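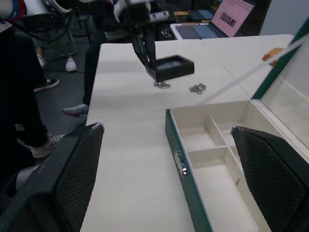

The green and white box on the long table, with its lid open.

Visit to the Sinaga workshop, Open Thursday in May

I went to the open day of Sinaga with my colleague Nadhirah Tarigan. We both sell small accessories at weekend markets, and we are always looking for better ways to keep them. Sinaga is a small place that repairs and stores jewellery for shops, and once a year they let the public come in. The entrance is behind the tyre shop, not on the main road. We walked past it two times before we found the bell.

The visit starts at 10 in the morning. There were eight of us in our group and we received a paper badge and a cup of tea. Our guide was Benedicta Nutsugah. She speaks quickly but she is very patient with questions, and I had many.

First she took us to the room where the pieces come in from the shops. Everything is written by hand in a big book, then a second time in the computer. I asked why two times. She told us that the book has never lost a page, and the computer once lost a full week. Each parcel gets a paper number. They receive 1,000 parcels in a normal year, more before the wedding season.

After this we came to the sorting room, and for me it was the best part of the visit. The tables are white and long, one after another, with an open laptop at the far end. I liked the white surface very much. At home I sort on a brown cloth and I lose small things all the time, but on white even a thin silver chain in a little heap is easy to see. I have already bought a white board for my kitchen table.

The storage box was the thing I looked at longest. The tray is dark green outside and white inside, with white walls that make the compartments: a long one along the front and two smaller square ones behind it. The lid has a green rim and there is a small metal latch on the front. Nadhirah said the long part is good for bracelets which should lie straight, and the square parts for rings or earrings. I would put the chains in the squares, one in each, so they do not make knots together. We discussed this on the bus also and we did not agree.

They also use a small black tray with raised edges and a grey floor, much simpler than the box. Sekar Simanjuntak, who teaches the beginners, explained her rule to us: one piece goes on the tray, you look at it, you put it in its place, and only then you take the next one. It sounds slow – but she told us that the beginners who take a handful always finish last.

At 12 there was lunch in the yard, rice and vegetables, included in the price. Vondutow and Jastska had tables there with cleaning cloths and polish. I bought two cloths from Vondutow. The polish from Jastska has a strong smell and I left it.

In the afternoon Ikhsan Wuisan showed how to close a broken chain link with two pliers. You must twist the link sideways and never pull it open, otherwise it loses its round shape. I tried it and my link was not beautiful, but it closed.

Some practical notes, if you want to go next year. Write to Nabila Entili before you come, the groups are small and ours was full. Bags must stay in the locker, also handbags. The sorting room has no chairs for visitors, so wear good shoes. Bus stop Hovutach is the nearest one, then you walk up the hill for 10 minutes.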